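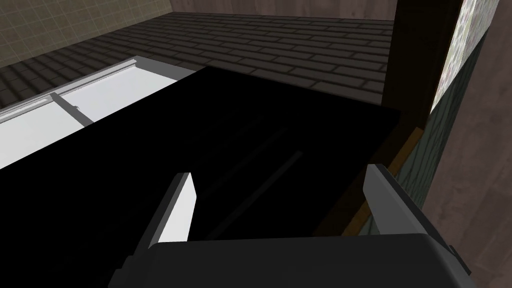 Sabina Siddiqui 在上一篇底下留言,说我讲酸面包讲了半天,偏偏没讲最要紧的:冬天厨房只有十几度,面团到底要发多久?她照着我写的时间做,切开来里面又黏又实,像一块年糕。

看完我有点心虚。那篇是四月写的,当时天气正舒服,我随手写了个“室温发酵四小时”,完全没想到有人会在十一月照着做。对不起啊 Sabina,那块年糕算我的!

所以今天专门聊聊冬天养酵种和发面这件事。先说好,我不是专业的,就是一个做了三年面包、也扔了三年面包的人(扔的那些我先生都不知道,希望他别看到这篇)。

先说酵种。天一冷它就懒,夏天喂完去洗个澡,回来已经快顶到瓶盖了,现在早上喂,到晚饭时才慢吞吞冒几个泡。很多人看到这样就以为养死了,整瓶倒掉重来。千万别倒!只要没有发霉,没有粉红色橙色的怪东西,闻起来还是酸酸的、有点像酸奶,那就还活着。我的办法是喂食的水用温一点的,手指伸进去不觉得凉就行,再把全麦粉的比例加一点,它明显爱吃。瓶子外面包条毛巾,塞进关着的烤箱里,只开烤箱灯。记得在烤箱门上贴张纸条,我有一次忘了,直接预热,那瓶酵种的下场就不细说了。

再说面团。我现在基本不看钟了,看面。用直壁的透明盒子装,面团放进去以后在外面拉一根橡皮筋做记号,涨到一倍半多一点,表面鼓起来,晃一晃盒子会抖,边上能看到气泡,就可以整形。至于要多久,我上个礼拜那一炉从揉完到整形用了九个多小时,中间我去买了菜,看了一部电影,还跟我妈打了个很长的电话。Sabina 你发四小时,那真的差太远了。

还有水温。冬天自来水冰得要命,面粉放在阳台边的柜子里也是凉的,两样一混,面团一出生就在发抖。我会把水兑到三十度出头再和面,揉完拿温度计戳一下,有二十四度我就放心。没有温度计也没关系,摸起来别让你想缩手就好。

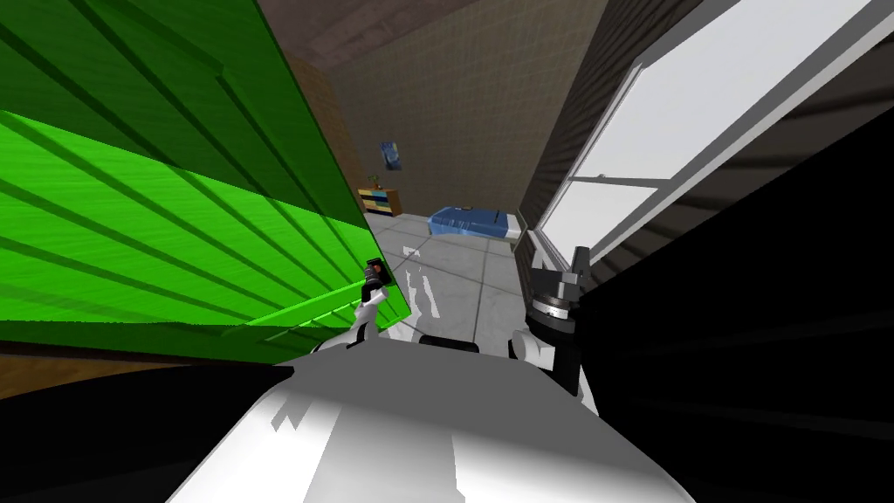 整好形以后我一般放冰箱过夜,这一步冬天夏天都一样,反而最省心。唯一要注意的是,前面如果没发够,别指望冰箱帮你补回来,冷藏的时候面团几乎不怎么长。我以前老抱着侥幸心理,想着“放一晚总会好一点吧”,结果第二天割包,刀下去面团硬邦邦的,烤出来侧面裂个大口子,像在冲我笑。

也有读者问要不要买发酵箱。Brodie Ruawai 就买了,说是从此心情平静,强烈推荐给我。我犹豫了很久,主要是台面实在没地方放。目前用的土办法是找个带盖的泡沫箱,里面放一碗热水,跟面团盒子并排,水凉了就换。晚上要睡觉换不了,那就少放一点酵种,让它慢慢来,第二天早上起来刚刚好。味道还更香一些,酸味也更柔,我自己挺喜欢的。

对了,粉的事也顺便提一句。换了新牌子的粉,水别一次倒完,留一小杯在旁边,揉到差不多了再看要不要加。有的粉特别能喝水,有的加一勺就摊成一滩。我就是吃过这个亏,那天的面团从发酵篮里倒出来,直接变成一张饼。后来抹上蒜蓉黄油烤了,全家吃得很开心,还问我什么时候再做一次……

Sabina,你再试一次,别急着切!出炉以后至少放两个小时,彻底凉透再下刀。里面发黏有时候是没发好,有时候就是趁热切了。我知道那个味道很难忍,我也经常忍不住,先掰一个角吃。

下次想写黑麦,黏手的那种,Modupe Igwe 催了我好几回了。我手上的黑麦粉只剩一个袋底,等新的寄到就开工。

2020年11月24日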